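3.2 Collecting the washing-up demonstrations

All demonstrations were given by remote control. The operator sits behind the table with a pair of small leader arms and moves them by hand, and the two arms on the table copy the joint angles. We tried hand guiding first, with the operator holding the arm itself, but hands and sleeves kept turning up in the camera views and we dropped it after 13 attempts. Revathi Nair gave most of the demonstrations and Aishwarya Panicker gave the rest.

The task set, which we call Ledier, covers wiping plates, bowls and pans with an ordinary two-layer kitchen sponge. Each demonstration is stored with joint positions, gripper opening and the video from every camera.

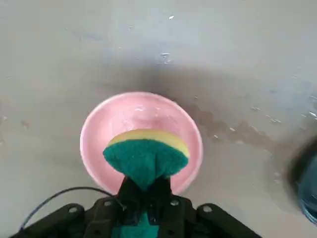 Contact is the hard part to demonstrate. The leader arms give no force feedback, so the operator has to judge pressure by eye, mostly from how far the sponge bends. Both operators pressed too hard to begin with. After a practice session of 31 trials each, the motor currents during wiping had settled, and only demonstrations recorded after that point were kept. Practice trials are stored separately and were not used for training.

We did not fix the wiping path. An operator could go round the rim first or start in the middle, and could lift the sponge and come back to a spot — we wanted these corrections in the data. A demonstration was thrown out only if an item left the table or an arm reached a joint limit.

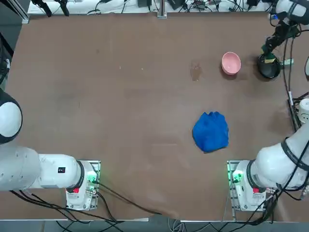 Could the same data have been collected with one arm? For wiping alone it could, at the cost of more items sliding about, but the later tasks in Ledier need one arm to hold an item steady, so we kept the same two-arm set-up throughout.

The final set holds 875 demonstrations. They were cut into 1,680 shorter segments by marking each point where the gripper opened or closed, or where the sponge first met an item. The marking was done by hand with the Plomisano tool, and unclear cases were settled by the two operators together. Wrist video was the most useful view for this, as the fingers and the sponge stay close to the lens.

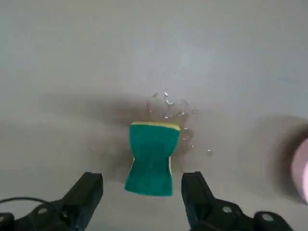

Figure 4. Wrist view of the sponge between the gripper fingers, with water droplets on the surface beyond.

Segments vary a good deal in length. Moves between items are short and fairly alike, while wiping segments differ between operators and between items. We left the lengths as they were and sampled fixed windows during training, following the Ramasamy baseline.

The cloth task was recorded with the same controls. Soft items gave more trouble — a fold that looks easy to grip from above may be flat against the table, and the operator cannot feel the difference.

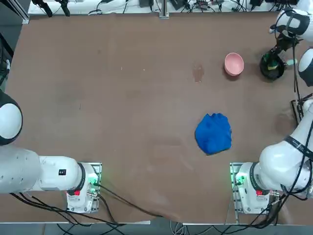
Figure 5. Head view of the table, with the right gripper beside the pink bowl and the blue cloth lying midway between the bowl and the base of the right arm.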